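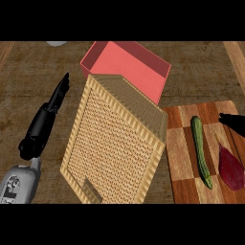
**Yarn subscription clubs: are they worth it?**
Speaker notes, Plorkham Knitters' Day, second slot after lunch
Ah-rin Bang

*(Wait for people to sit down. Ask if they can hear me at the back.)*

Show of hands first. Who has ever joined a yarn club? Keep your hand up if you've knitted everything that came. Pause here. Don't comment, just let them look around.

I should say where I'm coming from. I have belonged to six clubs in my life, two of them at the same time. I don't sell yarn and I'm not paid by anyone who does. I also don't think dyers are crooks. Most of the ones I've met work hard for not much. My argument is with the idea of the club and the way we talk ourselves into it.

**What they say you're getting**

Go through the usual pitch. Exclusive colourways, a price below retail, a surprise in the mail, a community.

- *Exclusive.* Ask what this means. With the Jevance club, the "members only" green was in the shop four months later under another name. I had both skeins side by side and I couldn't pick one from the other. Maybe the dyer could.
- *Below retail.* Compared with which retail price? Add the postage in. Add it again if you're in the country or overseas. Then ask whether you would have bought that skein at any price.
- *Surprise.* See next section.
- *Community.* The part I have the least to say against. I've had good chats in club forums. I've also had good chats in free ones.

**The surprise problem**

A surprise is fun once. After that you're being asked to let a stranger choose your colours, on a deadline, with your money. I wear grey, navy and a certain brownish red. Over one year with Vatitz I was sent apricot, lime, and something they called "Fondant". Somebody in this room probably loves Fondant. Come and see me, I brought it.

*(Hold up bag. Don't get stuck here, last time I lost five minutes.)*

The other trouble is quantity. One skein of sock weight is a pair of socks. Fine if you knit socks. If you make jumpers, a year of club yarn is a pile of single skeins that don't go together, and then you're shopping for a "fade" pattern and more yarn to make sense of the pile. I fell for this. The shawl is in a cupboard.

**"But it makes me try new things"**

Somebody always brings this up, so answer it before question time. Does it? I went back through my own project notebook. Out of some 7 club kits with a pattern included, I cast on for four and finished two. One was a hat I would have made anyway. If you want to learn brioche, you can decide on a Sunday morning to learn brioche and use the wool you've got.

I'm ready to be told my notebook is one person's notebook. It is. Yours might read differently. Please do check it before telling me so.

**Questions to ask before you sign up**

*(Slow down, people write these down.)*

- How much per skein with postage?
- Can I skip a month, and how do I do it? By email, or a button?
- What is the fibre, and is it the same base every time?
- What happens if a parcel is late or lost? Is that written anywhere?
- Will the colours be sold later?

If a club answers all of these on its sign-up page, good. I've found very few that do. "Message us for details" doesn't count as an answer in my book.

**Who they do suit**

Be fair here, don't rush it. Sock knitters who like bright colours. People a long way from a shop. Anyone who gives a lot of knitted presents to people with different tastes. Also people who simply like opening parcels and know that's what they're paying for. I have no quarrel with that last group at all.

**Swap table**

Mine is the table near the tea urn. Orphan club skeins only please, with the ball band if you still have it. No acrylic mixed in unless it's labelled, we had felting tears last year.

Questions. If there are none, ask the woman with the stripy cowl where she got the yarn.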